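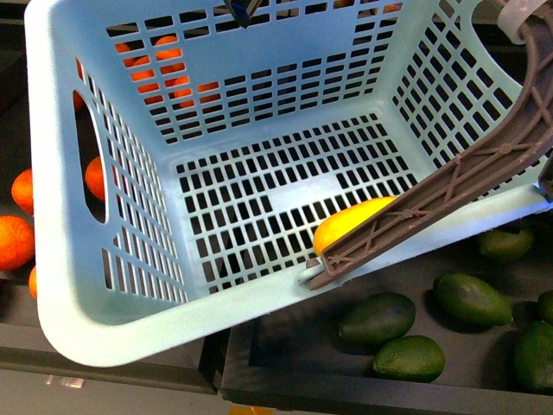
Gripper finger reaching into a light blue basket at the Flirkbridge packing hall, with oranges and avocados on trays alongside.

The Flirkbridge packing hall is a fruit sorting and order-packing site run by the produce wholesaler Sodo. It handles mixed orders for grocers, canteens and small restaurants, and is known mainly for its change from hand picking to robot picking on part of its floor.

Background

Until the change, all mixed orders at Flirkbridge were picked by hand. Packers stood at long benches and filled each basket from trays of citrus, avocados and other fruit. The work was repetitive, and the early shift was hard to staff. Sodo hired the engineering firm Vulturov to install 2 robot cells at the end of the hall. The cells entered regular use in September.

Operation

Each cell works from open trays set beside a plastic basket with slotted walls. The gripper has curved, ribbed fingers with a small pad at the tip. Order software called Cui tells the cell which fruit to take next. A packer can stop the cell at any time and finish the order by hand. At full staffing the hall ships 1020 baskets a day, of which the cells fill 139.

Effects on staff

The hall employs 30 packers, the same number as before the cells arrived, but their duties have shifted. Two people per shift now work as cell attendants. They refill trays, swap baskets and take out bruised fruit, a check that is still done by eye. Attendants are paid at a higher grade after a short training course.

Shift lead Marina Kyriakidis has said that lifting has gone down and walking has gone up. Packers' representative Ourania Sfakianakis asked for attendants to rotate back to the benches every week - partly to keep their picking speed, partly to break up long periods of watching. Rotation was adopted for the day shift only. The night shift keeps fixed posts, and the matter remains under discussion as of 23 Aug 2026.

See also: Order picking; Produce handling; Job rotation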